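September, bench notes, Plolik rewire (second pass)

Got the Plolik back on the bench after lunch and I'm already happier with it than I was last time. Quick reminder for anyone reading over my shoulder: short-scale student body, two single coils, one slide switch per pickup, and a vibrato that somebody at Paiva blocked off with a piece of cork years back. Nayara found the cork. It smells great.

Volume pot first. The part is marked 250k, measured 269k on the meter, and it turns smoothly all the way round with no dead patch, so it stays! I was all set to swap it. Tone pot is scratchy in the last bit of travel even after two rounds of cleaner, so that one goes in the scrap tin and a new one goes in.

Slide switches: took both apart, cleaned the contacts, bent the little wipers up a hair, put them back. The neck one now clicks like it means it. The bridge one still cuts out if you rest a finger on it sideways. Cremilda says to leave it and see if it settles with use. I want to try one more bend before I give up, because replacements with the right screw spacing are slow to arrive and I like the feel of the old ones.

Phase check was the fun part. Had both pickups on, tapped the poles with a screwdriver, watched the needle kick on the analog meter. Opposite directions, so they were out of phase with the switches set the way I thought was in phase. Somebody had swapped the leads on the bridge pickup (could have been me in the first pass, I didn't write it down, so I'm writing it down now: WHITE IS HOT ON THE BRIDGE). Swapped them back and the middle sound went from thin and nasal to big and round. Played the same four bars over and over until Masanobu shut the door.

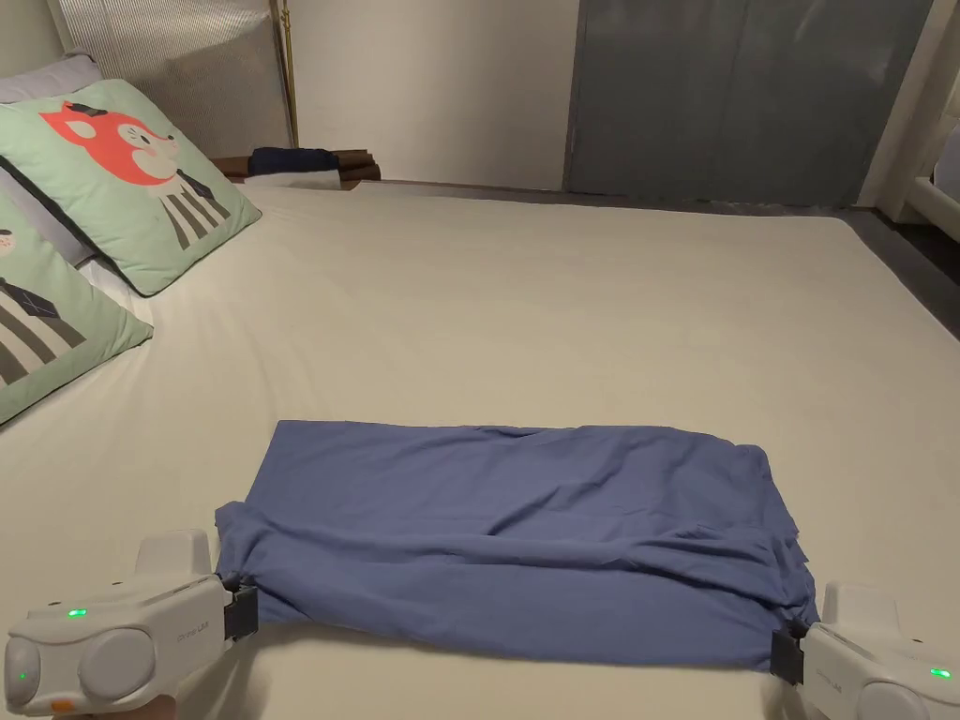
Strings next. Tried the Branby flatwounds with the plain third, and on this scale length they feel fantastic under a bend, soft but not floppy. The low string buzzes at the first three frets, though. I gave the truss rod a small turn looser and it's nearly gone. Will let the neck sit overnight before touching it again, I always rush that part and then chase it back the other way.

Vibrato: cork is out. Cleaned the pivot points, put a dab of grease on each, backed the springs off until the tailpiece floats level. Return to pitch is better than I dared hope. The G comes back a touch sharp, so the nut slot needs a few strokes with the file and some pencil lead. Marjan has the good nut files, ask before borrowing (she wants the thin one back in its sleeve this time).

Ran it into the Clorner with everything at halfway. What a pairing! Clean, a little woolly in the lows, and it breaks up so nicely when you dig in with the pick. Hum is there with one pickup on and drops right down with both, so the bridge coil must be reverse wound. Lovely surprise.

To do:

- fit new tone pot, keep the old cap
- one more try at the bridge slide switch
- file G slot, check return to pitch again
- recheck relief in the morning, then set intonation
- copper tape in the control cavity, 40 mm roll is in Neusa's drawer
- write the wire colors on the inside of the pickguard in marker

Neusa wants to hear it next to the long-scale one before the strings lose their shine. Me too.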